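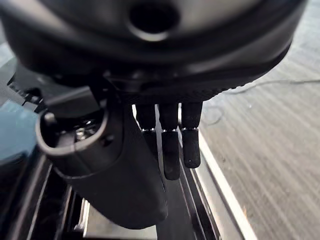
Washing Produce and Dishes in a Double-Basin Sink

By Natnael Tsegaye

This procedure covers a kitchen with one double-basin sink and no separate prep sink. Produce goes in one basin and dishes go in the other, and the two do not trade places partway through. The steps were written for the shared kitchen at Asfaw, in Cemville, and they apply to any stainless steel double sink with a single faucet.

What you need

Dish soap
Two cloths, one for each basin
A vegetable brush with medium bristles
A colander
A rack or a clean towel for draining
A paring knife

Step 1. Assign the basins

If the basins differ in size, use the larger one for produce. Long items such as eggplant and leafy greens need the floor space, while plates can be washed one at a time in a small basin. Swing the spout over the produce side.

Step 2. Clean both basins

Wash each basin with soap and its own cloth, including the walls and the rim of the drain. Rinse until no suds remain. Remove the strainer, clear it, and put it back. Wipe the countertop on both sides of the sink and let it dry before setting anything on it.

Step 3. Unpack and sort

Take off rubber bands, ties and stickers. Keep packaged items closed and away from running water until they are needed. Discard yellowed outer leaves. Sort what is left into three groups: roots, smooth-skinned vegetables, and leaves.

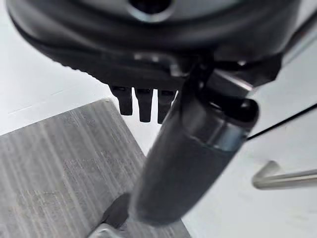
Step 4. Wash the roots

Leave the tops on radishes for now, as they make a convenient grip. Brush from the leaf end toward the tip under a steady stream of cold water. Then cut off the leaves and wash them with the greens if you plan to cook them.

Step 5. Wash the smooth-skinned vegetables

Rub bell peppers and eggplant by hand under the tap. A brush scuffs eggplant skin. Turn each pepper stem up and rinse the hollow around the stem, then shake it out. Do not use soap on any produce.

Step 6. Wash the leaves

Bok choy holds grit at the base of the stalks. Spread the stalks with your thumbs and run water down into the gap, or separate them if the recipe allows it. Drain in the colander with the cut ends down.

Step 7. Wash the dishes

Move the clean produce to the rack before starting. A plate washed next to an open basin will splash over the divider, and soap on bok choy means repeating step 6. Keep the water pressure low. Hold the plate below the rim of the basin and wash the face, the back and the foot ring, in that order.

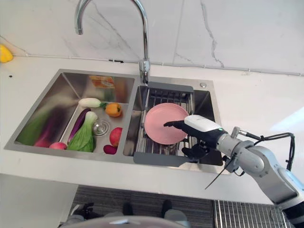 Rinse with the plate tilted toward the outer wall of the basin so that the runoff stays clear of the divider. Stand it on edge to drain, with space between it and the next one. Plastic plates hold water longer than ceramic and may need a towel.

Step 8. Finish

Empty both strainers, rinse the basins and wipe the faucet dry. Hang the two cloths separately.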